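May, evening

Back from the Dravari store a little after six. I went for the snacks for the bus trip to Grulolville and came home with more than was on the list. The total was just under 80, which included the tablecloth clips I didn't need and a jar of mustard that was on sale.

Cleared the gray table first and wiped it down. The scratches on the right side don't come out no matter what I use, so I have stopped trying. The drawer under it is full again – string, receipts, the old Suslow catalog, two tape measures. I took out the receipts and left the rest for another night.

Then I started setting things out to see what would go in which bag. Chips, water, a can of something cold for the ride. I got the jalapeño kettle chips because the plain ones were sold out last time and I ended up liking these better.

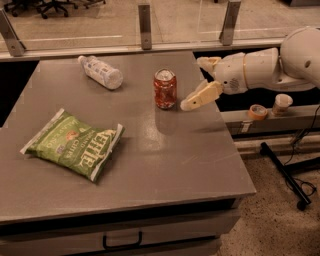
How much do you need to bring for one day on a bus? One bottle of water, one other drink and two things to eat per person, with a little extra for the ride home.

That is what I wrote in the back of this notebook after last year, when I packed for a week and carried most of it home again. There are 14 of us going this time. The sign-up sheet had room for 30 but it never gets that far. I bought enough chips for everybody to have a small bag and kept the big ones for the lunch stop at Meléndez, where there are picnic tables and no place to buy anything.

Bottles are a nuisance to pack. Standing up they fall over, and on their sides they roll into whatever is soft. I decided on bottles flat along the bottom of the tote, cans beside them, chips on top. Bread can go in by itself in the morning. I'm not making sandwiches tonight, they get soggy.

Ate a cracker standing up and called it supper. Made soup later.

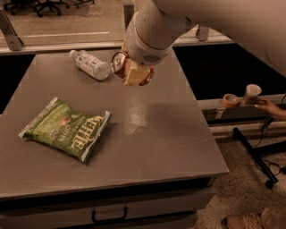 My sister called while I was still sorting and told me that I should forget the chips and bring fruit, that nobody wants salt on their fingers for 200 miles, and that she had said the same thing last year. I said I would put in some apples. She said apples were fine but to cut them up first. I won't be cutting up apples at six in the morning.

Two totes are by the front door now. The third is half done on the chair. Still to get: napkins, trash bags, ice if the gas station has any. I need to find the lid for the small cooler – last seen in the hall closet behind the vacuum.

Rain on the windows since nine. Alarm set for 5:15.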